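Putting a Family's Letters in Order
May 24, 2022

Readers of this blog have asked how the Tzanetos letters were arranged before they went to the reading room at Stinditwood. The work was finished in December, and I set down the method while it is still fresh.

The letters reached me in 13 boxes. Earlier members of the family had sorted them by sender, then by year, and at some point by the size of the envelope. I was asked to settle on one order and keep to it. After discussion with Raghda Ghanem, who holds the papers on behalf of the family, it was agreed that the letters would be filed by date of writing. Undated letters were placed after the last dated item from the same sender. A letter and its envelope were kept together in all cases, even where the postmark did not agree with the date inside.

Each sheet received a number in soft pencil on the lower left corner of the back. The final number was 3068. Eight letters could not be assigned to any sender and remain in a folder of their own. Hiba Mansour has suggested that four of them come from the Wavuneck cousins. The handwriting supports this, but the names do not appear, and the folder has been left as it stands.

Persons beginning similar work should give some thought to where the sorting will be done. A card table is too small for more than one year of letters at a time, and a patterned cloth makes thin paper hard to find. I would recommend a large surface in one plain, middling color, against which white shows up clearly. Allow room for a full year to be laid out in rows, and do not stack the rows until the numbers have been checked. 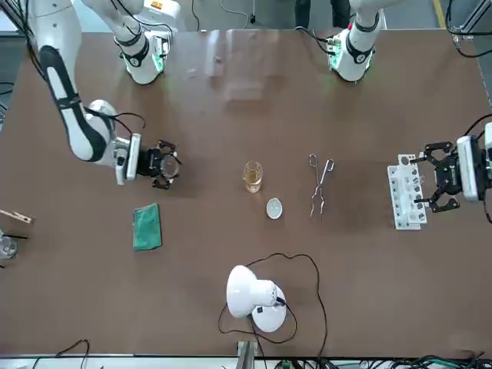
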